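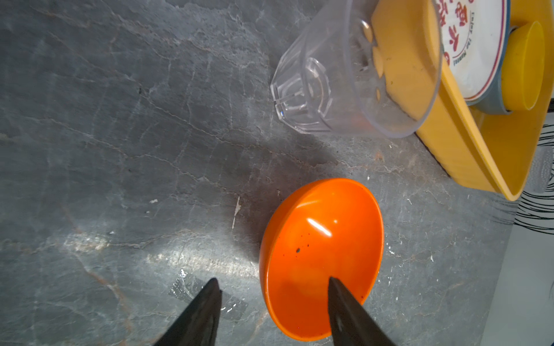 Photo: Ermira Tomić

When I moved to Mumlow eleven years ago, my neighbour Stanisława Borkowska gave me a bowl of soup over the fence. I washed the bowl and brought it back the same evening. She looked at it and asked me, very kindly, why it was empty.

I did not know the rule. In her village a dish must never go home with nothing in it. You put in a few plums, or an egg, or at least some sugar.
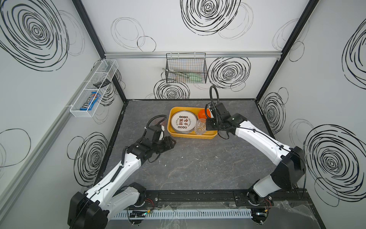

I think we have lost this habit because we now give food in boxes we can throw away. It is practical, I agree. But a box asks nothing from you. Even a plain grey counter with pale walls and black spirals drawn on them can be a place to leave a borrowed dish, and then every day you see it and remember that you owe somebody a visit.

Some friends say this is only pressure. Hyun-seo Lim told me she does not want a gift that makes homework for her. I understand it – a favour can be heavy when you are tired.
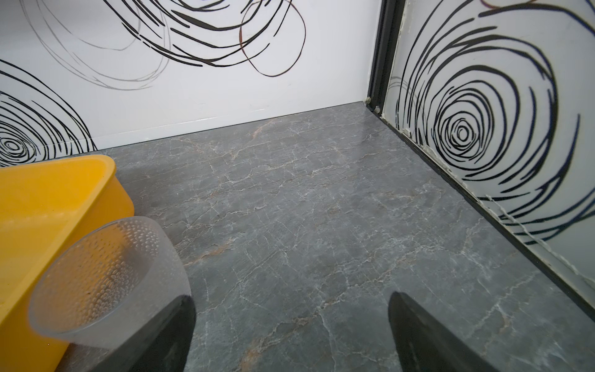 Still, I believe a small debt between neighbours is healthy. When everything is paid, there is no reason to knock on the door. Stanisława and I have been in debt to each other since that first soup, and at the moment it is my turn. 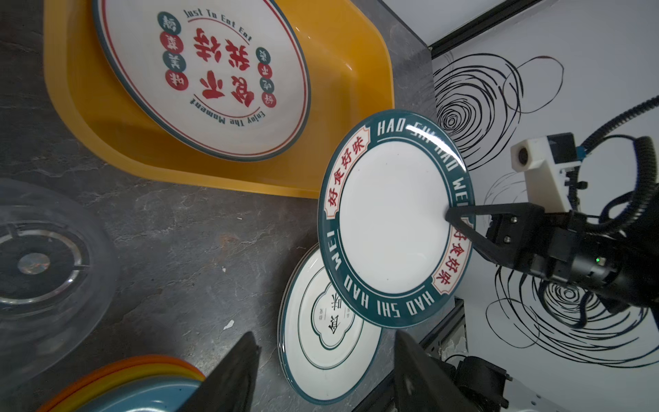

A plate with "HAO SHI HAO WEI" around its teal rim.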